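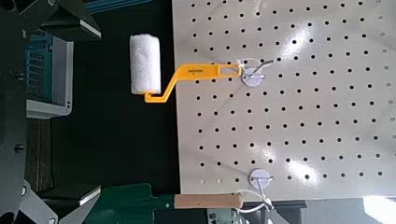 # Pegboard Questions, Answered

Collected from the workshop inbox at Flotach by Xiuying Yin. If your question isn't on the page, ask it at the Friday repair evening, preferably before the glue comes out.

**Can I hang a paint roller by its handle?**

Yes. Mini rollers usually have a slot near the tip of the grip, and it slips right over a hook. Hang it so the nap touches nothing. A fluffy cover pressed against a wall all winter comes back with a flat side and paints like it.

**My brush has a wooden handle and no slot. Now what?**

Tie a loop of cord to the hook and put the end of the handle through it. Thin white cord is fine. So is kitchen string, if you can live with the look.

**Do I need hooks with a round base plate?**

You don't need them. Bare wire hooks cost less and leap out of the board every time you take something down. We sell both and have opinions about one.

**How much weight can a hook take?**

More than a roller, less than your uncle's drill. Our Zernstead hooks are meant for hand tools. Anything with a motor goes on a shelf.

**Why a white board?**

Dark handles show up well on it, and so does every thumbprint. Matte still shines under a strong overhead light – hang the board first, then fix the lamp.

**How many holes does a board have?**

Some 3,000 on the large one. You will use 2.

**Should I wash the roller before hanging it?**

Please. We get this one every April.

**Can I return a board I've cut?**

No.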